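What We Eat When Someone Gets Married: Wedding Food in Four Families
Term project report, Food and Society module
Group members: Jucélia Lins, Muchen Xiong, Zaid Awad, Anderson Batista
Tutor: Emerson Fontes
Submitted May 21, 2023

Introduction

Our original topic was the history of bread. Our tutor wrote "all of it?" in the margin of the proposal, so we met again in the Geltmont library café and looked for something smaller. Three of us had been to a wedding in the past year and all three of us could describe the food in detail and the vows hardly at all. That settled the topic.

We wanted to find out which dishes families feel they must serve at a wedding, who decides, and what happens when somebody tries to leave one out. We interviewed members of our own families plus anyone at Geltmont who would talk to us, 31 people altogether. The youngest had been married since March and was still cross about the seating.

Method

Each interview had the same five questions and was meant to take ten minutes. Zaid's grandmother took two hours, and she hadn't reached the main course by the end of the first. We wrote up notes the same evening and swapped them, so that each set was read by someone outside the family. This helped a good deal. Muchen had left out the whole fish because to her it was too obvious to mention, in much the way that Anderson had left out the rice.

We also tried to cook one dish from each family in Jucélia's kitchen, which has two working rings and a smoke alarm with strong opinions.

Findings

The first thing we noticed is that the dish people call essential is seldom the one they like best. Muchen's uncle told her that the fish has to come whole, head and tail, for a good beginning and a good end, and then admitted that he fills up on the cold starters. Jucélia's aunts insist on bem-casados, the little sandwiched sponges wrapped in paper and given out as guests leave. For her cousin's wedding they made 200 by hand over a weekend and complained throughout. When the bride suggested buying them in, the complaining stopped at once and a much worse silence took its place.

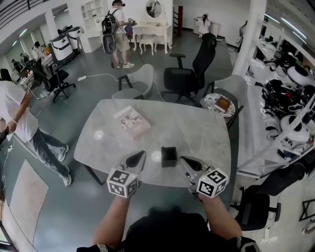
Cost came up less often than we expected, and usually sideways. Zaid's father would not say what his own wedding lamb had cost, only that it had been "correct". The one family that gave us a guest list had 490 names on it, of whom the groom knew perhaps a third. His mother's view was that he would get to know them at the buffet.

We had assumed that the couple would choose the menu. In most of our interviews they chose the cake, or were allowed to think so. The rest was settled by an older relative, often one who had not been asked. Anderson's family calls this person "the Cordeiro", after a great-uncle of that name who once sent back an entire tray of prawns at somebody else's reception. The post has been filled without a gap ever since.

Younger couples do change things, mostly at the edges. We heard about a late-night chip van, a cheese tower and a vegan lamb dish that Zaid has asked us not to discuss further.

The cooking

Zaid's rice with lamb and nuts came out well. The bem-casados tasted right and looked like something found under a sofa. Muchen's fish was too long for the oven and had to go in at a slant — a good beginning and a good end, with a doubtful bit in the middle. Anderson's contribution was a chicken pie from his mother's recipe, the quantities of which are given in handfuls. She has larger hands than he does.

Problems with the study

Our sample is mostly people who are related to us and who wanted to be nice, or at least wanted to be quoted. Nearly everyone was describing a wedding that went ahead and a marriage that lasted. We also relied on memory, and two sisters gave us entirely different soups for the same reception. Both are recorded in the appendix. Neither sister has been shown the other's answer, and we would be grateful if the department kept it that way.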